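31/07/2018

**1.** Hello lovely people! A few of you have asked how the print swap works this year, so I'll try to get it all down in one go (you know me, it'll be a long one, pop the kettle on).

**2.** Same idea as last time. You send one of your own photos, printed no bigger than A4, and you get somebody else's back in September. Colour or black and white, whatever you love.

**3.** I've gone with Bradent for my own prints again. The matte paper has such a gentle feel to it, and the greys hold up beautifully even on my gloomy harbour shots from Brulleck. I ordered 4 test strips and still couldn't pick a favourite!

**4.** Please sign the back in pencil, soft as you like. Ink went right through on 2 of them last year and I felt dreadful for the people who opened those envelopes. 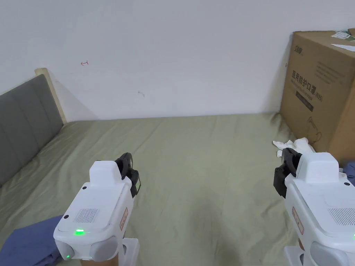
Sage green sheet in both.

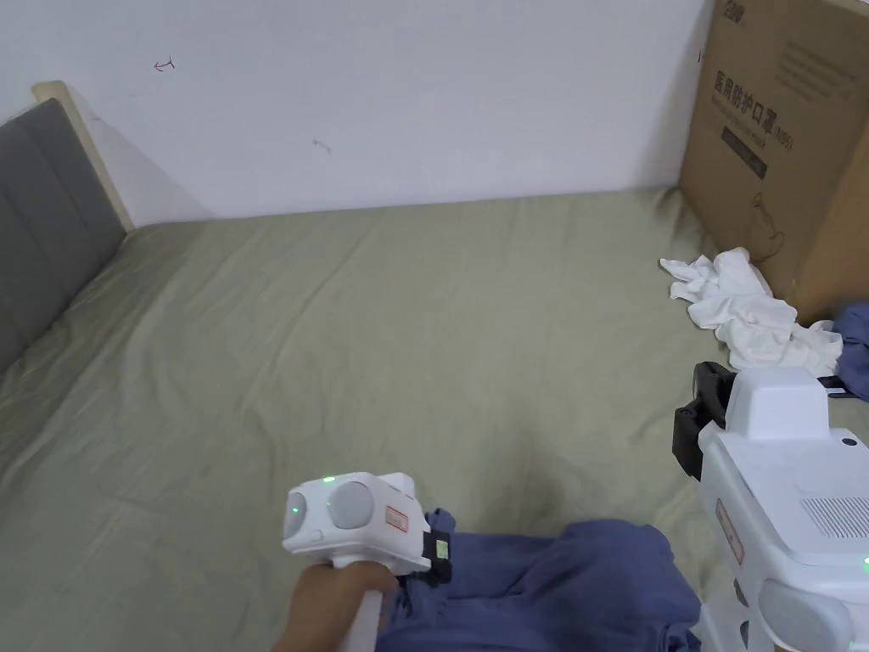 **5.** Postage! A stiff card mailer is plenty, and Vorneo sells them in packs of 3. Nearly 500 of you follow along now, which makes me a bit wobbly, so do get your name in early if you're keen.

**6.** And if you're framing what you receive, I'm very fond of the narrow oak ones from Sæther. Leave a decent white border and let the picture breathe. Send me a message with any questions, I'm happy to natter about paper all day.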